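Rewriting the two-arm planner, a thread. Cups, a tray, and me muttering at a scheduler for most of July ☕ 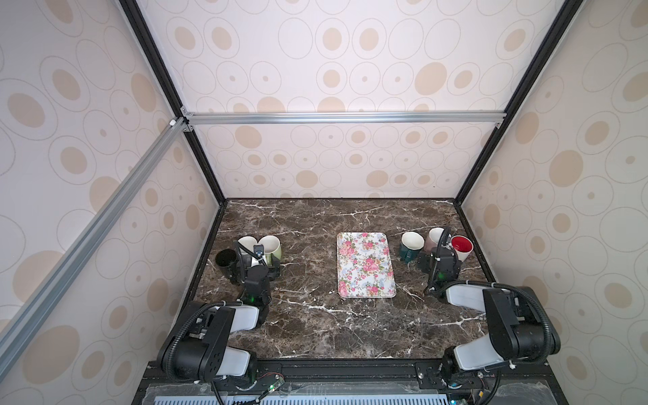 ## 1/

So the job is moving cups onto a rose-print tray with 2 arms sharing one table. The old planner treated the pair as one big robot and planned every joint together. Lovely in theory! Painfully slow the minute both grippers got down in among the cups.

## 2/

New version (I'm calling the branch Zarnus, don't ask) plans each arm on its own, then a little scheduler slides the timings around so they never want the same bit of air over the tray. If it can't find a gap, one arm waits its turn. Very polite. Very Canadian.

## 3/

Perception was the bigger headache. I fit the rims as ellipses, and the wallpaper behind the table is covered in ovals and rings. You can guess how that went. Kando, our detector, kept proposing cups halfway up the wall, with excellent confidence scores.

## 4/

Fix was dull: throw out any rim that doesn't sit above the tabletop plane. I should've had that check in from the start. The white veins in the marble pattern still throw the odd junk edge, but those die in the ellipse fit.

## 5/

Colour helps less than I'd hoped. A dark green cup and a black one look like close cousins to my segmenter, so grasp selection runs on rim shape only now. Colour is just a label for the logs.

## 6/

Numbers for the folks who like numbers: the planner samples 128 grasp candidates per cup and I cut it off at 200 ms. If nothing good turns up by then it takes the best it's got and the controller goes softer on the approach.

## 7/

Still on my list: cups whose rims are touching. The fingers need somewhere to go, and right now the cost function favours squeezing into the gap over coming in from the open side. I've got a clearance term half written.

## 8/

Replay viewer is getting merged into Myklebust next, so you'll be able to scrub both arm timelines side by side. If you've got a favourite way of drawing swept volumes without turning the screen into soup, my replies are open!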